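Gripper slip fault

A gripper slip fault is a condition in which a robot gripper loses its hold on an object while the control software continues to treat the object as held. It is most common in two-armed tabletop systems used for sorting and packing small household goods. The fault is also called a false hold or, among users of Plotix controllers, a code 31, after the number the controller displays when the condition is finally detected.

Background

Most small grippers have no sensor on the fingertips. The controller works out whether something is being held from two values: the distance between the fingers and the current drawn by the finger motor. If the fingers stop before they are fully closed and the current rises, the controller records a hold. The method works well for boxes and soft items. It is less reliable for smooth, round items such as food cans, which can rotate or slide down between the fingers while the gap between them hardly changes.

Worn finger pads make the problem worse. So does a cable that has been tied too tightly along the arm, as it can pull on the wrist near the end of its travel and tip the object – the fingers stay where they are and no error is raised.

The Lencho cell fault

The best documented case involved a pair of arms in a test cell at Lencho, where the task was to move cans and small packages in and out of a plastic basket. The Plotix controller had been set to check for a hold once, at the moment of closing, and not again until release. Over a run of 2000 transfers, 17 ended with a can dropped during travel. In each of these the arm completed the full motion and opened its fingers over the target as if nothing had happened.

Most of the dropped cans caused no harm. One landed under the second arm, which came down on it and stalled. The stall tripped the motor protection on that arm only. The first arm kept moving for 30 seconds, until an operator pressed the stop button. The wrist joint of the second arm was bent and had to be replaced. 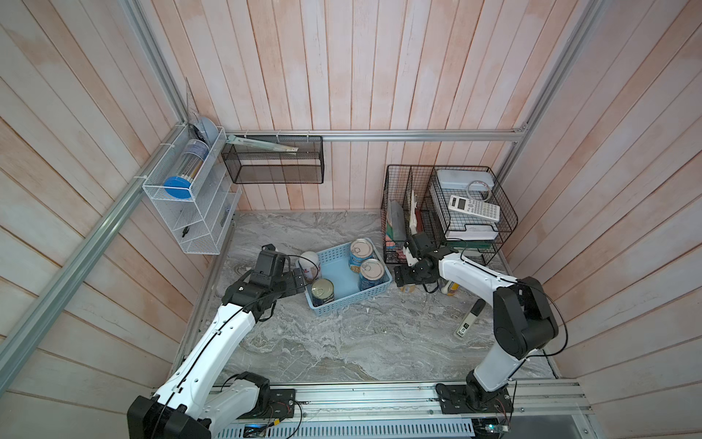
Why did the first arm keep moving after the second one stalled?
The two arms ran on separate motor protection circuits, and the software had no rule linking a stall on one to a stop on the other.

A report on the fault by Raffaele Donati, dated 10 March 2023, named the single hold check as the main cause and the missing link between the arms as the reason the damage was not limited to a dropped can. It also noted that the operator's screen showed the cell as running normally throughout.

Detection and prevention

The usual remedy is to repeat the hold check during travel. Controllers made by Pakus do this by default. On Plotix units it has to be switched on, and an update released in May of the same year moved the setting to the main menu. Repeated checks slow each transfer slightly and can raise false alarms with very light objects.

Other measures include:

- replacing finger pads when the surface becomes shiny
- leaving slack in the cable at the wrist
- lowering the travel speed for cans and bottles
- wiring both arms to a common stop

Culerier sells a ribbed finger pad intended for round objects. Users report fewer drops with it, although the ribs can mark printed labels.

Clearing the fault

A code 31 cannot be cleared while the fingers are closed. The arm is first moved to a safe height by hand control, the fingers are opened, and the area under both arms is checked for dropped items before power is restored to the motors. Restarting from the middle of a transfer is not supported.

Contact | Copyright and terms of use | Back to top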